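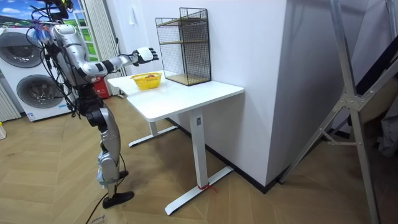

Cable day, again

March 3, 2024

Every machine has a chore that its owner pretends is optional. With a boat it's the hull. With a humanoid robot it's the cables, and I have now put mine off long enough to have opinions on the subject.

The robot is called Wimero, which was the name of the project before it was the name of the robot. Kimie Murakami wrote most of the arm software and refuses to touch anything below the software. I do screws, grease and cables. We share the job of standing there with a hand near the stop button, looking thoughtful.

What we ask of it is modest. There's a yellow basket on the desk and a two-tier wire organizer at the back, and Wimero is supposed to get things from the one to the other. A child of three could do this and would get bored after a minute. Wimero doesn't get bored, but it does get a fault on the right shoulder, and it had been getting one more and more often since we passed 2,727 logged reaches.

The fault log

The message was "joint position timeout," a phrase that covers everything from a dead motor to a plug that would like to be pushed in a bit harder. Kimie suspected the plug. I suspected the software, out of loyalty to my own department. We went through the log and found that the timeouts bunched up when the arm was stretched well out over the desk and a bit raised, going for the far side. With the arm tucked in, it could run all afternoon without a complaint.

That's a cable being pulled. I knew it was a cable being pulled. I spent an evening reading about encoder noise anyway.

What I found at the shoulder

Most of our wiring comes out at the head and goes down the front and side of the body in what I'd like to call a harness. It is a lot of black cables hanging toward the hips. They were tidy once, for the length of one demo. Then we added a cable, and another, and each of them got strapped to whatever was closest, including the other cables.

The line for the shoulder joint had been zip-tied to its neighbors with no slack at all. Whoever did that was in a hurry and had my handwriting on the little tag. Each long reach tugged on the connector, and the connector, after a couple thousand tugs, had started to let go.

So, for anyone with a similar beast at home, this is how the repair went.

Power off at the supply, then wait. Our drive boards hold a charge for a while and I've been bitten before. Put the robot's weight on something you trust before the joints go limp. A humanoid with the power off is a very expensive laundry pile.

Take a photo of the cables before you cut anything. Take another one closer up. You will still get it wrong, but you'll get it wrong with documentation.

Cut the ties one at a time. I used the small Drivwood cutters, which are too blunt for anything else and therefore never leave my drawer. Pull the connector, look at the pins, clean them, and check the latch. Mine had a worn latch, so I swapped the whole plug for a spare from the Nomura box.

Then the part I skipped last time: move the arm by hand through its whole range before tying anything down. All the way out, all the way up, across the body. Leave the loop as long as the worst pose needs. I strapped it back with hook-and-loop tape this time, and yes, it looks sloppier than zip ties. It hangs. It's allowed to hang.

Back on its feet

First power-up gave me a different fault, which was progress of a kind. I had left the wrist line unplugged. After that the arm homed, the hand opened and closed, and we ran the reach test, slow speed first.

We did 400 reaches at slow and then 800 at the normal speed, all to the far side of the desk, because that was the direction it hated. There were 2 timeouts in the whole lot, both in the first few minutes. Kimie thinks they're mine and I think they're hers. The log has declined to comment.

Still on the list: the fittings up by the head need their own bracket, and the cable that runs across the floor needs a cover before one of us goes down on the herringbone. I've ordered a length of floor channel from Tasach in the wrong color. Kimie has asked for labels on both ends of every cable. I've told her I'll start with one end.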